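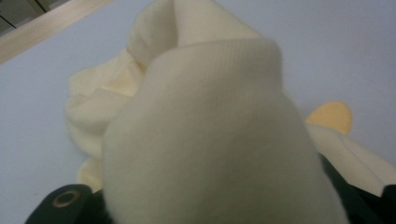 The cream jumper, between the fingers.

Fenna Martens set the closing force to 5 and wrote the number on the wall chart. At 6 the ribbing held a mark. At 8 the motor complained and Odair Brandão, two benches away, complained after it.

The workshop at Rurthorpe closed at ten. She had built the gripper there over the winter, on evenings when the lathe was free, and had named the controller Furkach after the street she grew up in. It could lift a block, a tin or a shoe. Cloth was a separate problem. A block had one shape and kept it.

"Where does it think the sleeve is?" Odair asked.

"It has two candidates."

"And where is the sleeve?"

She looked at the heap for longer than she wanted to.
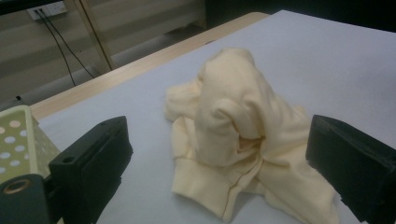 The hem was easier. Ribbing ran in fine parallel lines, and a program could be taught to follow lines. She changed the search order — hem first, then seam, then whatever the seam led to — and saved it under a new name, in case the old one had been right.

Odair put his coat on. He had stopped asking whose jumper it was in the first week.

"Thirty tries," she said. "Then I'll lock up."

"You said that on Friday."

"On Friday it was looking for the sleeve."

He left the key on the chart, under the column of forces. Fenna zeroed the counter, checked the stop button with her thumb, and started the first run.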